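To: Policy Discussion List
From: Secretariat, Kerkley Forum on Public Policy
Date: Nov 6, 2022
Subject: Re: Comment period on the Gedemance parking proposal

Dear list members,

The Secretariat thanks the member who wrote last week concerning the Gedemance paper. The message is quoted further down, with our reply after it. 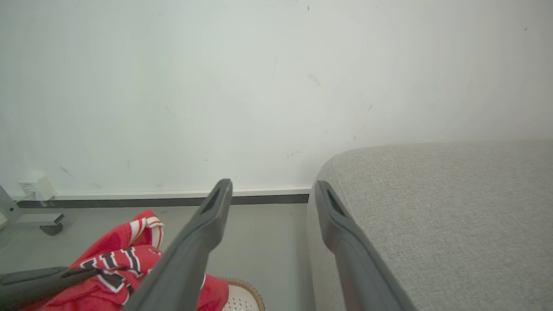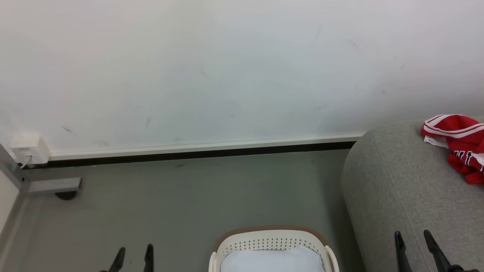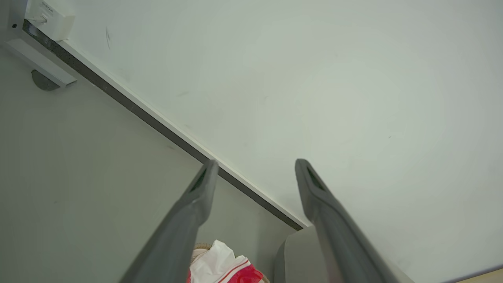 Three views from one room.

The earlier message read:

> The paper recommends that Gedemance end its minimum parking
> requirement for new apartment buildings. I agree with the direction,
> but I doubt the claim that rents will fall. If landlords charge what
> the market will bear, why would a lower building cost be passed on
> to anyone? The authors also lean heavily on Zirkano, a town with a
> rail line and a very different housing stock. Will the Forum take
> comments on these points before the paper goes to print?

On the first question, the authors do not claim that rents in existing buildings will fall at once. Their argument concerns supply. Under the present rule, a building of 200 apartments must provide a parking space for each one, whether or not the tenants own cars. Some projects that would cover their costs without those spaces do not cover them with the spaces included, and so are never proposed. Any effect on rents would come through the additional apartments built over a period of years. The paper states this in section 4, but the summary is less careful, and the authors have agreed to revise it.

On the second question, the Secretariat shares part of the member's concern. Zirkano changed its rule while interest rates were low, and construction would probably have risen to some extent in any case. The Lehner working paper attempts to separate the two effects by comparing blocks on either side of the old zoning boundary. Its results are favorable to reform but the sample is small. Members who know of a comparable town without rail service are asked to send particulars to the list.

A further matter was raised in private correspondence. Residents of nearby streets often object that new tenants will park at the curb. This is a real cost, and it arises largely from the fact that curb space is given away free of charge. The authors discuss permits and meters only in a footnote. We have suggested that the footnote be moved into the main text.

Comments will be accepted until the end of January. Please limit each submission to 5 pages and identify the section to which it refers. Submissions should be sent to the list and not to the authors directly, so that all members may read them. Replies will be posted together once the comment period has closed.

Respectfully,

The Secretariat
Kerkley Forum on Public Policy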